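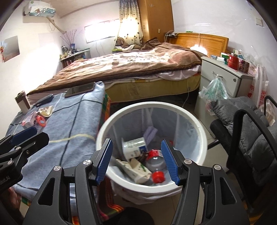
Nimitz Opens Home Task Teaching Program to Outside Research Teams

Cutcombe, 11th July – Nimitz, a developer of tools for robot teaching, announced today that its program for recording household tasks by hand is now open to outside research teams. The program was started with the engineering company Proditz and has until now been used only by the two partners.

In the program, a person holds one gripper in each hand and does an ordinary task in a lived-in room, such as clearing a table or putting waste into a bin. A camera on the tool records the work from close to the jaws. The recordings are then used to train a robot arm which carries the same type of gripper.

At the end of June the collection contained 3,947 demonstrations, made by 30 participants in their own homes. Each participant receives three hours of training before the first recording. The furniture is not moved and the rooms are not specially prepared.

"In our laboratory the table was always clean and the light was always the same, and the robot became used to this," said Pao-chu Yen, head of data at Nimitz. "A home has a bed, a chair, bags and many small objects. We wish the robot to learn in such a place from the first day."

Nimitz also continues to offer teaching by remote control, where the operator moves the robot arm from a separate desk. According to the company, this method remains preferable for tasks in which the reach of the arm must be respected exactly. Teams which join the program may use both methods, and the recordings are stored in one common format.

Proditz is responsible for the grippers and for their repair. "The participants asked us mostly for lighter handles and for pads that can be changed without tools," said Pei-shan Mok, product manager at Proditz. "Both requests are included in the next version, which is named Ogura."

The first 300 Ogura sets will be reserved for universities and small laboratories. Applications are accepted from today through the Nimitz office in Cutcombe. Applicants should describe the tasks they plan to record and the number of homes they expect to visit, and should confirm that written consent will be obtained from every household.

About Nimitz
Nimitz develops hand-held tools and software for teaching tasks to robots. The company has its office and test rooms in Cutcombe.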